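How to Ask for a Reference When You've Hardly Worked Anywhere

By Éabha Mac Mathúna
Updated 19 August 2021

Every June my inbox fills up with the same worried message. Somebody has found an apprenticeship or a first technician job they really want, they've filled in the name and address and the school grades, and then they get to the page that says "Please give details of two referees" and the whole thing stops dead. They've had one summer job, maybe none, and they can't imagine who on earth would vouch for them.

So I've put everything I usually write back into one place. It's long (I'm sorry, I do go on), but you can work through it in an evening with a cup of tea, and by the end you should have two people lined up and a short email ready to send to each of them.

What you'll need

Your application form or the job ad, open where you can see it
A list of your classes, jobs, clubs and odd bits of work from the last few years
A phone number and email address that you check
Your resume, even if it's only half finished

Step 1. Read what the employer is asking for

Please don't skip this one, even if you're itching to get going. Some forms ask for two referees and don't mind who they are. Some want one from school or college and one from work. Some say "not a relative" and mean it, and that includes your uncle, even when you've spent every Saturday in his garage. Look too for whether they want names and phone numbers only, or a signed letter sent in along with the form. Those are very different favors to ask of a person, and you want to know which one you're asking for before you pick up the phone.

While you're there, write down the closing date. Then count back 11 days and write that date down too. That's your own private deadline for having asked everybody, and it leaves room for people who are on vacation or who simply take a while to answer.

Step 2. Make a long list before a short one

Get a sheet of paper and put down every adult outside your family who has seen you turn up and do something. Teachers and lab instructors are the obvious ones. After that, try the person who ran your work placement, a coach, a neighbor who paid you to paint a fence, the manager at the store where you stacked shelves for four weeks. Don't cross anyone off yet!

When I helped Senan Hayes with his application to Setis a while back, he swore he had one name and one only. We ended up with seven. The one we used in the end was the woman who ran the bike repair morning at his local library, and she wrote him a lovely, detailed letter, far better than anything his homeroom teacher could have managed with a class that size.

Step 3. Pick the people who can tell a story

Now you can start crossing off. The question to ask yourself about each name is this: could they describe one particular thing I did? A head teacher with a grand title who has met you twice will write something polite and thin. A shop instructor who remembers you staying behind to re-drill a part you'd measured wrong will write something a hiring manager wants to read.

For a technical apprenticeship I like to see one person who can speak about how you learn and one who can speak about whether you're reliable. If both of yours can only talk about grades, go back to the long list and have another look.

Step 4. Ask properly

Ask in person or by phone if you can, and follow it up in writing. If email is all you've got, that's fine too. Keep it short and give them an easy way out – a reluctant reference is worse than none, and you'd much sooner hear "I'm not the best person for this" now.

You're welcome to copy this one and change the details:

Hello Mr. Cheng,

I hope you're well. I was in your electronics class until last summer. I'm applying for a technician apprenticeship at Pearce, and they ask for someone who can say how I work in the lab. Would you be comfortable being a reference for me? They would contact you by email after the closing date. If you'd prefer not to, or don't have the time, I completely understand.

Thank you for reading this,
Munther Saab

That's a real one, by the way, and both Munther and Jianhua Cheng said I could use it. Notice that he says which class, which job and what would be expected. Mr. Cheng said yes the same afternoon.

Step 5. Send them something to work from

Once they've agreed, send the job ad, your resume and three or four lines reminding them of what you did together. People often feel shy about this part, as if they're writing their own praise. You're not. Teachers see a great many students, and it's a kindness to say "I built the battery tester with Ciarán Mulcahy in the spring term" so they don't have to dig for it.

If the form has a limit, pass that on as well. Botham, for instance, gives referees a box that takes 2000 characters, and a letter written for a full page gets chopped off in the middle.

Step 6. Check the details twice

Ask each person how they'd like their name and job title written, and which email address to use. School addresses sometimes stop working over the summer. Type everything in, then read it back aloud from the form, slowly, digit by digit for the phone numbers. It feels silly and it catches mistakes every single time.

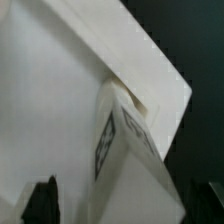

Step 7. Say thank you, and tell them how it went

Send a short note when the application goes in, and another when you hear back, whichever way it goes. When Ciarán got his place at Metireck he brought his old instructor a box of doughnuts, though a plain email will do very nicely. You may well be asking the same people again next year.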